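Tinport Hall - playroom and kitchen check, October
Checked by: Niloufar Shokri
Start 8.20 am, before the first group came in.

## Entrance and corridor

- [x] Front door closes fully and latches
- [x] Fire exit clear, push bar works
- [ ] Door mat flat - **back corner curls up, tape is no good, replace**
- [x] Extinguisher in date, pin and tag in place

The corridor light nearest the toilets flickers for a few seconds when switched on. I have put it down for the electrician with the outside lamp, so it is one visit.

## Playroom

- [x] Radiator guards fixed
- [x] Socket by the window sound, no cracks
- [x] Tables steady, no splinters on the edges
- [ ] Toys checked for chips and loose parts - **half done, shelf side only**
- [x] Blind cords on their hooks

Table tops were rubbed over by hand along the grain. One had a rough patch at the end last time and it has been sanded well.

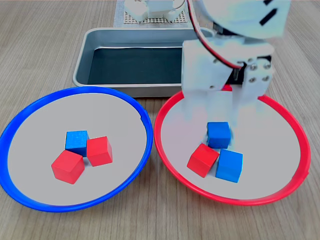

The low cupboard still needs a second wall bracket. It doesn't tip with a normal pull but it does move if the top drawer is open. Keep the heavy boxes at the bottom until it is done.

## Kitchen

- [x] Fridge at 4 degrees
- [x] First aid box full, apart from small plasters
- [ ] Kettle lead - **too long, hangs over the worktop, swap for the short one**
- [x] Cleaning cupboard locked

Huang have quoted for the bracket and the mat, job number 328. Kettle lead I can do myself. Rest of the toys to be checked before the holiday club.

N.S.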